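Omell Hand Tools Project
Progress report to the Stivesia Fund, period ending April

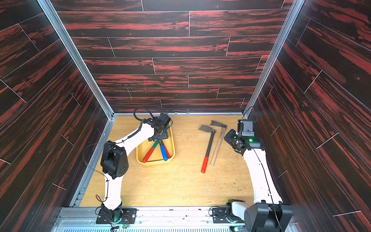
Sorting of the small garden tools continued through the period. Of the 200 items received from the Manotitz store, 52 remain to be checked for loose heads and worn grips. Short-handled tools are held in trays; hoes are laid out separately, blades to one end, so that shafts can be compared.

Handle colour is recorded but is not used for grading. Plain wooden handles are listed under their own heading — Kwon supplied the revised form — and 39 items have been entered so far.

Debris on the work surface remains a minor problem. Sweeping between batches has been added to the procedure.

Spending on trays and labels stands at 400, within budget. Next period: complete the checks and issue the repair list.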